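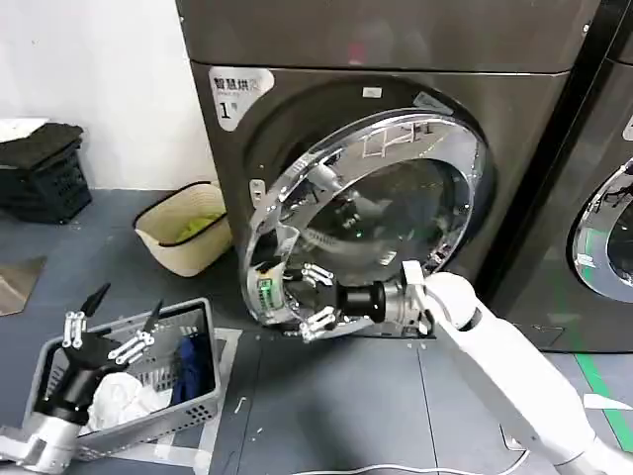
Keep the Laundry Room in the Building

Posted August 30, 2023

The owners of the building where I rent have asked tenants what we think of closing the laundry room. It is on the ground floor, behind the mailboxes. The plan is to turn it into a storage area with lockers that can be rented by the month. In return, apartments that have the right plumbing would be allowed to put in their own machines, and everyone else would get a discount card for the Penier laundromat on the other side of the avenue.

I think this is a bad idea, and I think it is a bad idea in most of the buildings where it is being tried. A shared laundry room is one of the few things in a rental building that works better because it is shared. Owners are getting rid of them for reasons that look fine on paper and make life harder for the people upstairs.

I should say where I stand. I have lived in the Madarham for nine years. It is a plain brick building with 64 apartments and one elevator that works most of the time. My apartment does not have a hookup for a washer. Under the new plan I would be one of the people with the discount card.

The case for closing the room goes like this. The machines are old and break down. People leave their clothes in them. The room has to be cleaned, lit and heated, and it brings in little money. Tenants looking for a new place say they want a washer and dryer in the apartment, and they will pay more to have one. All of that is true, or true enough. I have stood in front of a dryer full of somebody else's towels, and I would also like a machine of my own if I had a place to put it.

But look at who would get one. In the Madarham, the plumbing for a washer exists only in the corner apartments, which were redone when the building changed hands. Those are the largest apartments and the most expensive. The people in them already have the most room and, on the whole, the most money. The people in the studios would lose the room they use now and get a walk across four lanes of traffic with a bag over one shoulder.

For a person of thirty with a free Saturday, that walk is a small thing. For my neighbor down the hall, who uses a cane, it is a large one. For a parent with a baby asleep in the next room, it may not be possible at all. With a laundry room downstairs you can start a load, go back up, make dinner, and come down when it is done. At a laundromat you have to stay, or you have to trust that your clothes will be there when you return. An hour and a half of wash and dry turns into an hour and a half of sitting in a plastic chair.

There is also the cost. A wash downstairs is $2. The laundromat charges more than that even with the card, and the card is good for one year. The notice does not say what happens after that. I asked at the office and was told it would be reviewed. I have been a tenant long enough to know what usually comes of a review.

My sister lives in one of the Zolach buildings, where the laundry room was closed in April. What she noticed first was that people began washing clothes in the bathtub and hanging them over the radiators. Then came the damp, and the smell that goes with it, and then a leak into the apartment below from someone who had put in a portable washer that runs off the kitchen faucet. The lease does not allow those, but you can buy one anyway, and people did. The owners saved the cost of a room and took on the cost of a ceiling.
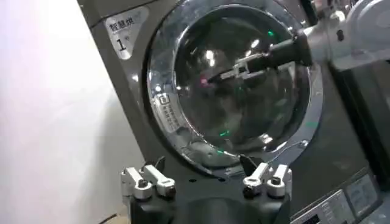
People will wash their clothes somewhere. If the building does not give them a good place to do it, they will find a worse one, and much of the trouble will land back on the building. One room with a floor drain, where a repairman can get at everything, is a far easier thing to look after than dozens of kitchens with hoses clipped to the tap.

I have heard the environmental case too, from both sides. Some say new machines in apartments would use less water than the old ones downstairs. Maybe so, but new machines downstairs would also use less water, and you would need far fewer of them. Most home washers sit idle nearly all week. A shared one gets used. If the aim is to save water and power, replacing what is in the room is the place to start.

Which brings me to the breakdowns. Our machines are not owned by the building. They belong to a company called Pirzada, which has a contract to run them and keeps part of the money. When a washer stops working, a tenant has to call a number on the wall, and a repair is scheduled when enough calls have come in. The office says it has no control over this. I believe that, but the contract was signed by the owners and it can be changed by the owners. A room that is badly run is a reason to run it better. We did not close the elevator when it was stuck between floors for most of a week.

Many of the complaints I hear could be dealt with cheaply. Put up a sheet so people can sign up for a time on weekends. Put in a shelf where clothes can go when a load is finished and the owner is late. Put a table in there for folding. Fix the light. Let people pay with coins as well as the app, which fails whenever the phone signal does, and the phone signal on the ground floor is poor. I doubt the whole list would cost more than one of the lockers they want to install.

I know lockers bring in money. The notice says they would rent for $50 a month, and I am sure some of my neighbors would take one. I would even like one myself for the winter coats. But there is a bicycle room next door that is mostly full of bicycles with flat tires and no owners, and it could be cleared out and used for storage without taking anything away from anybody who is still riding.

The last point is harder to put a price on, so I will keep it short. The laundry room is where I have met most of the people I know in this building. I do not want to make too much of that. We are not all friends, and plenty of people come in with headphones on and leave again. But I learned there that the family on the third floor had a new baby, and that the man in the basement apartment could fix a lamp. When the heat went out two winters ago, it was in the laundry room that somebody wrote down a list of the older tenants and which doors to knock on. You can't do that in the elevator, where everybody looks at the numbers.

I don't expect an owner to keep a room open so that tenants can talk. I do expect an owner who collects rent from every apartment to think about every apartment, including the small ones with no hookup. Washing clothes is a basic part of living somewhere. A place to do it, inside and out of the weather, ought to be treated as a normal part of the rent, the same as the mailboxes and the trash chute.

The notice asks for comments in writing, and there is a box for them at the office. Mine is already in it. If you live in the Madarham and you use the room, put one in too, and say which floor you live on and how often you wash. If you live in a building where the same notice has gone up, ask to see the plan for the people without plumbing before you agree to anything, and ask what the discount will be in the second year.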